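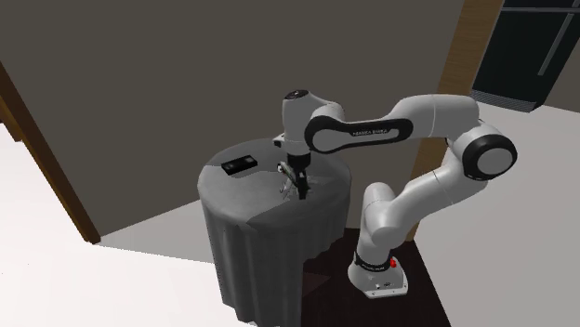

Sorcha Mackay
Science writer, Tirgate Young Readers

How does cloth get made?

Look closely at a tea towel or a cotton sheet. You will see tiny threads going up and down, and more threads going from side to side. They pass over and under each other. Cloth made this way is called woven cloth.

Where does thread come from?

Thread starts as fibres, which are thin hairs of material. Wool fibres grow on sheep. Cotton fibres grow around the seeds of the cotton plant. Linen comes from the stem of a plant called flax. Polyester is made in factories from oil.

One cotton fibre is weak and only a few centimetres long. When lots of fibres are pulled out and twisted together they grip each other and make a long, strong thread. This job is called spinning.

What is a loom?

A loom is a frame or machine that holds threads tight for weaving. The threads stretched along it are the warp. The thread that goes across is the weft. On a simple loom the weaver lifts every second warp thread, passes the weft through the gap, then swaps the threads over and goes back the other way.

Is all cloth woven?

No. T-shirts and socks are knitted, so they are made of loops. Loops can open and close, and that is why your socks stretch. Felt has no threads at all. It is wool that has been wetted, rubbed and squashed until the fibres tangle.

Try it yourself

Cut 3 strips of blue paper and 3 strips of yellow. Lay the blue strips side by side and tape down the top ends. Weave a yellow strip over, under, over. Start the next one under, over, under. Push the strips close together as you go.

Words to know

Fibre: a thin hair of material
Warp: threads that run along the loom
Weft: thread that goes across

Next in November: how dyes get their colour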